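I bought the Moradi walking guide the week before we left, mostly because it was small enough for a coat pocket, and I have been pressing it on friends ever since. It covers 22 walks through the old market towns, and I managed 17 of them over one long, happy January (my knees would like a word about the hill at Gorkmont!).

What I love is how much of it is about eating. The Gorkmont walk starts behind the fish stalls and takes you past a bean cake shop that opens at six in the morning, and the directions are so good that I found it half asleep and in drizzle. The writer stops for everything — old signs, temple cats, the smell of roasting tea — and you end up stopping too, which is why a two-hour walk took me most of a day. 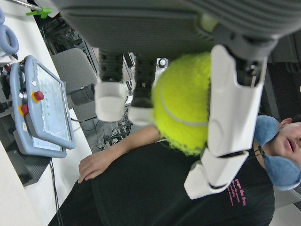
*A tennis ball between white-tipped robotic fingers.*

Now for the grumbles, and there are only a few. The maps are tiny, and the one for Hirkard has north pointing sideways, so I walked a good ten minutes toward the rail yard before a lady sweeping her step turned me around. Prices are a bit behind as well. The noodle set it lists at 1,000 yen was 200 more when I sat down to it, though I'd have paid that for the pickles alone.

I also tried the Astereck guide, which has lovely big maps and hardly a word about lunch. I left it at the inn. The Moradi came home with me, soy sauce on the cover and all, and I still have five walks to go — the coast ones, I think, when it's warmer.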